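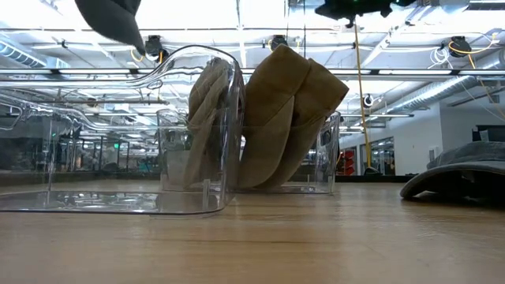

Storing caps in clear plastic bins
May 15, 2021

Print this post | E-mail this post

Caps are an awkward shape to store. Flat stacking creases the crown, and hooks leave a small dent at the back if the cap hangs there for long enough. Since February I have kept mine upright in transparent bins, brim down, and the shape has held well.

The first bin was a Plivska with straight, slightly tapered sides. Upright caps overlap, so the usable length is greater than it looks. Two tan caps of the same make will nest closely. A cap with a stiff, squared crown will not nest with a soft one and should go at the end of the row.

I also tried a Sedora with a curved rim. Access is easier at the low side, but the curve distorts whatever is behind it and makes similar colours hard to tell apart. Khaki and beige are the worst. Dark grey is never a problem.

Method:
Brush the cap and let it air for 20 minutes.
Push out any fold in the crown by hand.
Stand it with the brim pointing down.
Do not press the row together to fit one more.

The bins wipe clean with a damp cloth. Fine scratches show after a while. I have 11 caps in rotation and the rest are in a cupboard.

Print | E-mail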